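Arkier Support > Teleoperation > Recording demos
Ticket 194
Subject: Right arm drifts behind the leader during letter-building demos
Opened by: Perla Ochoa
Assigned to: Abhishek Katiyar
Status: Solved

Perla Ochoa, 9:05 am
Hi team! We're teaching our two-arm setup to spell words out of flat plastic bars and curved pieces, and I have to say it is the most fun task we've recorded so far. One problem. After a few minutes of driving, the right follower arm starts lagging behind my hand. I stop, it keeps creeping for a moment, and by then the fingertip has nudged a bar I had already placed. The left arm is perfect. Same leader model on both sides, Zanus recorder, default smoothing. What should I look at first?

Abhishek Katiyar, 9:40 am
Great task, I want to see that one running! Three questions:
Does it lag right after a restart, or only once you've been going for a bit?
Are both arms on the same USB hub?
Could you send the timing log from one bad episode?

Perla Ochoa, 10:15 am
Fine after a restart, every time. It comes on at around 5 minutes. Both arms are on one hub, along with all the cameras. Log attached (episode 19). Faustino Montes swapped the two leader arms for me as a check and the lag stayed on the right follower, so I think the leaders are off the hook.

Abhishek Katiyar, 11:20 am
Lovely swap test, that saved us an hour. Your log shows the command queue for the right arm growing slowly through the whole episode. The left queue stays flat. So the arm is doing what it's told, only it's being told late. Please try these, one at a time:
1. Move the right follower to its own port on the computer, no hub.
2. Set queue_mode to latest for both arms. Yours is on keep_all, so old positions pile up and get played out after you stop.
3. Re-zero the right arm before the next episode.

Perla Ochoa, 1:30 pm
Step 1 helped a lot but there was still a little creep on long episodes. Step 2 killed it completely!! I drove for twice as long as before and the fingers stopped when I stopped. Re-zeroed as well — the tips now meet evenly when closed, and they didn't quite before.

Two wrist views from the letter task: 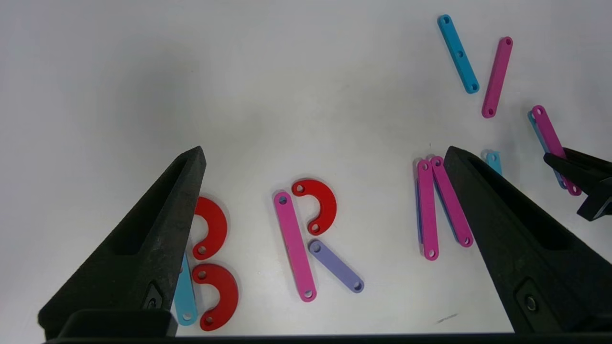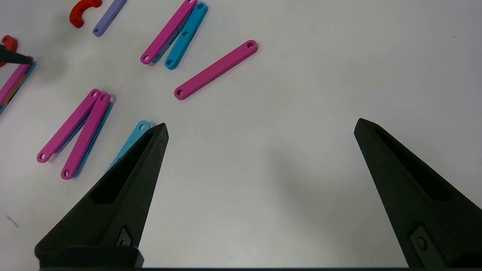
One more thing while I have you. Should I throw out the laggy episodes? Berenice Becerra did half of them and would love to keep hers, she got really smooth at turning the curved pieces.

Abhishek Katiyar, 2:10 pm
Keep the early part of each one, up to where the queue passes 2 frames. The Zanus trim tool can cut on that value, look under Episode > Trim by delay. I'd drop everything after that point. The camera frames and the arm commands don't line up there, and a policy trained on it will learn to reach late. Berenice's good turns are probably mostly in the early part anyway.

Also, when you record again, rest your hands for a second between pieces. It gives you a clean place to split the episode if you ever want to train on single placements.

Perla Ochoa, 3:45 pm
Trimmed and checked, and we kept more than I expected. Berenice is delighted. New episodes look great on playback, and we're moving on to longer words in June — I'll open a fresh ticket if the lag comes back. Thank you!

Abhishek Katiyar, 3:50 pm
Wonderful. I've asked Jovita Orozco to add the queue_mode setting to the two-arm setup page. Marking this as solved.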